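Onishi Two-Arm Bench Set with Gloved Hands
Brilari Equipment, Ustham. Rental and sale.
212 shares
60 comments

Page updated 31 Dec 2024

You are probably reading this because you saw a clip of a robot cleaning a kitchen and wondered if you could have one. We rent out the Onishi set, we service it, and we would like your money. We would also like you to read the whole page first, particularly the part about bags.

The set is a pair of white arms, a pair of five-fingered hands in black fabric gloves, a controller and a case of cables. The test job we care about is picking up after a snack. 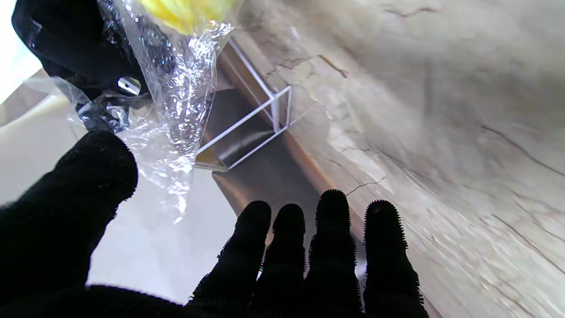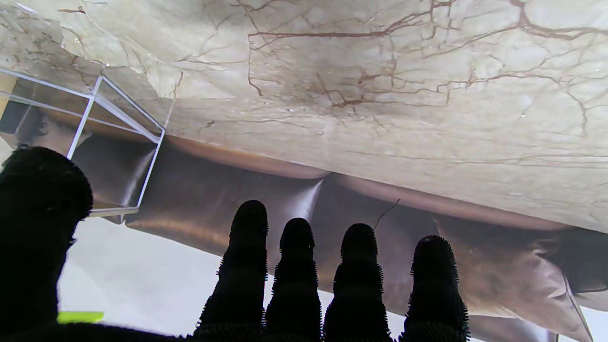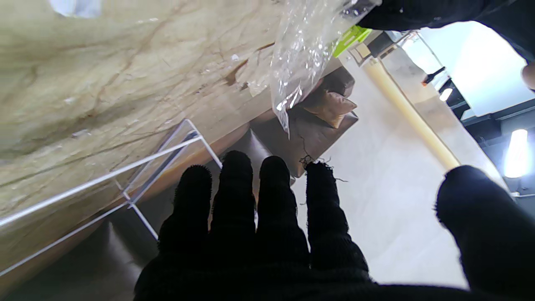
Fixed camera, next one: a bun in a clear bag, a small green block or sponge, and paper scraps on the stone.

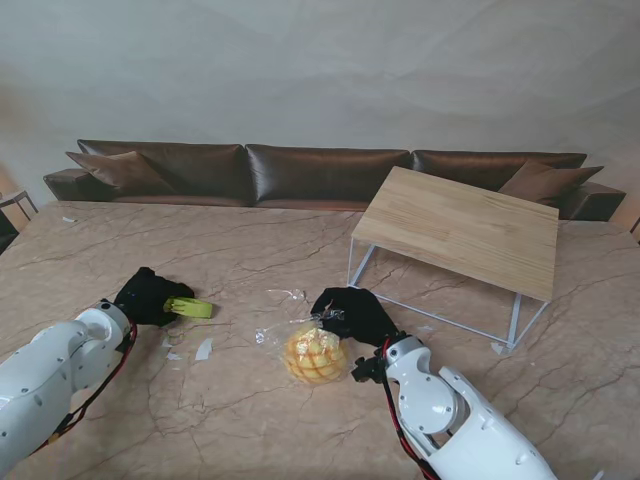 Every home has this job several times a day. Something got eaten or half eaten, there is packaging, there are bits. A person does it while talking on the phone. If you are thinking of a machine for the house, or for a break room or the back of a bakery, start with this one and leave the laundry folding for later. Folding looks great in a clip and you do it twice a week. Bits on the table are forever.

So, can the Onishi do it?

Parts of it, on a good day, with somebody standing there. I'll go through it in the order customers ask.

GRIPPING A SOFT BLOCK

This is the best thing it does. Foam, a sponge, a rolled cloth, anything with give to it that stands up from the surface. The fingers close, the block squashes a bit, and the hand keeps hold. Wiping with it is another matter. The arm will move a sponge back and forth along a path you have taught it, and it will go on doing that with great confidence an inch above the table if you have moved the table. It needs a flat surface at the height it was told about. We have customers who use it for exactly this, on one bench that is bolted down, and they are happy. None of them would call it cleaning. They'd call it wiping that bench.

BAGS

Thin clear bags are hard. They shine, they fold over themselves, and the thing you want to grab is mostly air. The hand can take a bag by its top edge and lift it, provided the edge is standing up. If the bag is lying flat against smooth stone, expect a lot of stroking. The fingertips slide over the film, the bag shifts, and the arm goes back to its starting pose to think again.

Then there is what's in the bag. Bread is forgiving to look at and unforgiving to hold. A bun with a crisp sugar crust will shed if you press it, and the hand has no opinion about that. We tell people to grip the bag and leave the bun alone. You can teach this. You will have to teach it again for a different size of bag, which the sales sheet we were sent does not dwell on.

Opening a bag, untwisting the end, closing it back up so the bread doesn't go stale: no. Don't buy it for that. I have seen it done once, and it took long enough that I went and got my own lunch.

PAPER SCRAPS AND CRUMBS

No again, for practical purposes. A flat scrap of paper on polished stone beats nearly every hand on the market, and a gloved one has it worse. You and I use a fingernail. The glove has no fingernail. You can program the arm to push scraps toward an edge with the side of the hand, and then they're on the floor, and you own a robot and a broom.

If your job involves a lot of flat, thin things, ask us about the suction attachment from another maker. It handles paper nicely and can't hold a sponge, so you see where this goes. You end up swapping tools, and every swap is a person's time.

PATTERNED AND SHINY SURFACES

Marble patterns deserve a paragraph of their own. A countertop with dark branching veins gives the cameras a lot to look at that isn't there. A vein reads as a cord, or as the edge of something. Clear acrylic is worse, and clear acrylic on marble is the combination I would pick if I wanted to embarrass a salesman. Before you rent, put a plain mat down on your counter, run the job on that, then take the mat away and run it again. The gap between the two results is the gap between the clip you saw and your kitchen.

Lights matter too. Bright spots on a glossy top move when the arm moves, and a setup that was fine in the morning can be hopeless under ceiling lights.

THE HANDS

Five fingers each. People like them because they look like they can do what ours do. They look that way. What you are getting is a decent wrap grip, a passable pinch and a good push. The glove is there for friction and to keep the worst of the crumbs out of the joints, and it does both.

It also wears. The fabric goes fuzzy, fibers stand up along the fingers, threads work loose at the tips. Fuzz is cosmetic. Loose threads are worth trimming, as they catch on wire racks and, more often than you'd think, on the arm's own cable. Flutarel makes the replacement gloves we stock. They fit a little snug at the thumb for the first few sessions. Please don't put gloves that have been in a sink anywhere near food afterward, and please don't put the hands in a sink at all. They are not sealed. I have had this conversation with people who nodded through it and then did it.

WHERE IT CAN STAND

The set wants a solid table with clear space on three sides. Low furniture sitting on top of the work surface is fine as long as you tell the controller it's there. If you don't, the arm will find it. The arms are slow enough that this is a bump and a stop, though a bump against a wine glass is still the end of the glass.

Shipping weight is 88 pounds with the case. Two people to carry, please. The base clamps will mark soft wood.

It does not drive around. I mention this because it comes up in every second call. What you see in the clips as "tidying the living room" is two arms at one table, and someone brought the mess to the table. If the cup is on the windowsill, it stays on the windowsill.

TEACHING IT A JOB

You move the arms through the task yourself a number of times, with objects in slightly different spots, and the controller builds something from that. It is less bad than it used to be. A patient person can get a single pick-and-drop going in an afternoon. The same person will spend the rest of the week finding out which small change breaks it. Move the bin, change the bread, roll up the blinds.

Adoración Iglesias runs our training sessions and is more hopeful about this than I am. Her view is that people give up too early, right around the point where the setup is about to get useful, and she has customers she can point to. Fair enough. She also starts every session by asking people to write down how long the chore takes them by hand, and to bring the paper back at the end. Some of them don't bring the paper back.

WHO SHOULD RENT IT

A shop with one repeated job, soft objects, a fixed bench and good even light. A school or a hobby group that wants to learn how this works and doesn't mind the bun hitting the floor. Anyone who has a hard limit on grip or reach and wants to test whether a fixed setup at one table could take over one specific thing. For that last group, call us before you book and we'll talk about the task itself. We have talked people out of it, and a couple of times we've been wrong and they came back and showed us.

WHO SHOULDN'T

Anyone who wants the house cleaned. Hire a person, or clean the house. A dishwasher is a robot that works, it's been on sale for decades, and it never needed hands.

I'd say the same to most bakeries that ask about packing. If you bag one kind of roll all day long, there are dull machines built for that and they'll outrun this one before breakfast. If you bag twelve kinds, your staff are better at it than either.

TERMS

Refundable deposit of $2000 on the full set. Weekly rental only. Daily was a mistake on our part – people spent the day on setup and returned it having seen one wave of the left arm.

Included: two arms, two hands, controller, clamps, cable case, one spare pair of gloves.
Not included: a table, cameras beyond the ones supplied with the set, lamps, a mat.
Training: one session with Adoración, at our place in Ustham or at yours if you're within driving distance.
Sale units: ask. We have one ex-rental set with a scuffed housing and nothing else the matter with it.
Returns: wipe down the arms with a barely damp cloth, leave the hands to us, and put the cables back in the case the way you found them. Red cable on the inside.

Bookings for January are open. If you want to see it first, bring your own mess. A bag from your own cupboard tells you more than anything we could lay out for it, and we will run it as many times as you have patience for, including the ones where it drops things.

60 comments
212 shares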